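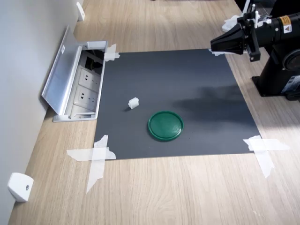 *Photo: Anikó Bozsik*

## 3. Setting up your Climari water softener

Okay, the heavy part is over! I'm assuming the tank is standing where you want it and the two hoses are on (if not, go back to section 2). I've put in three of these now, one in my own basement and two for family, and this is the order I've settled on.

1. Turn the bypass valve to BYPASS. The handle should sit crosswise to the pipes.
2. Pour in about a gallon of water by hand, straight into the salt tank.
3. Add the salt. I use the plain pellets from Maltby, but any clean pellet will do. Stop a hand's width below the rim.
4. Plug in the control head and set the clock. Mine came out of the box thinking it was midnight, and so did both of the others.
5. Press and hold SET until the hardness number blinks, then enter the number from your water test.

**Note:** If your test result is in parts per million, divide it by 17 to get grains. I skipped that on the first one and it wanted to regenerate every single night – we went through a lot of salt that month.

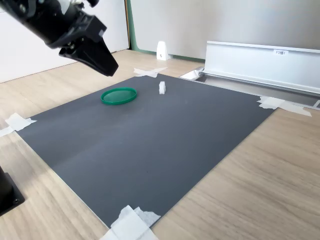
6. Open the bypass slowly, a quarter turn to start with. You'll hear air spitting and gurgling, and that can go on for a few minutes.
7. Once it's quiet, open the valve the rest of the way and run a cold tap in the laundry sink until the water is clear.
8. Start a manual regeneration and check both hose ends for drips while it runs.

**Caution:** Don't open the bypass all at once. On the Todenico pipe fittings especially, a sudden rush can push the O-ring out of its seat, and then you're mopping.

The default regeneration time is 2 a.m. Leave it there unless somebody in the house works nights. Ours is set for Tuesday as well, the evening before I do towels, but that's just me.

Resin cleaning is in section 4, along with the salt bridge business.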